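Trusley Bedside Call Pendant
For assisted living and memory care residences
Made by Kullov

If your building still relies on a pull cord by the bed, the Trusley is going to feel like a big step up. It's a light, rounded pendant that a resident can wear around the neck, clip to a robe or park on the nightstand, and one squeeze anywhere on it sends a call to the staff on duty. There's no little red button to hunt for in the dark. The whole shell is the button!

We spent a long time on that squeeze. Residents with arthritis or weak hands told us that small buttons hurt, and staff told us that very sensitive ones went off every time somebody rolled over. The Trusley has a firmness dial inside the back cover with 5 settings, so you can match it to the person wearing it and change it later.

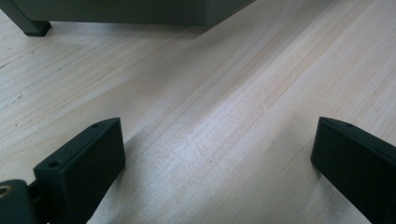 Calls go out by radio to the Ilimetti base unit, which plugs into a regular wall outlet and covers up to 900 feet in open space. Walls and floors cut into that, of course, so most two-story buildings add a repeater on the upper level. One base unit handles up to 122 pendants, and each of them can carry a resident's name, room and a short note, such as "hard of hearing" or "uses walker." The note shows up on the staff handset along with the call, which new aides and night staff really love.

When someone answers a call, the pendant gives a gentle buzz and a soft green glow. It's a small thing, but it's probably the feature families mention most – Mom knows that somebody is coming.
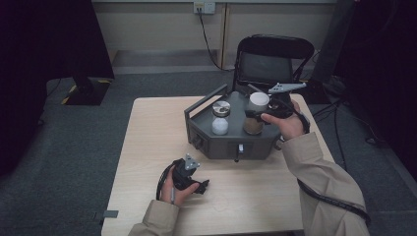
Battery and charging

A full charge lasts 70 days with normal use. The pendant charges on its own cradle, with no cable to plug in, and it can still place calls while it's sitting there. When the battery gets low, the handset tells staff and the resident doesn't have to do a thing.

Cleaning

Wipe with any alcohol-free disinfectant cloth. The pendant is safe in the shower and can be rinsed under the tap. Take the neck cord off first and wash it separately in warm, soapy water. The cord has a breakaway clasp that lets go under a firm tug and snaps right back together.

In the box

Trusley pendant
Charging cradle with power supply
Neck cord and robe clip
Room label sheet
Quick start card in large print

The base unit, repeaters and staff handsets are sold separately. Pendants from the older Zepeda line will work with the Ilimetti base after a software update, so you can switch over one hallway at a time – no need to replace everything at once.

Page updated 2021-10-24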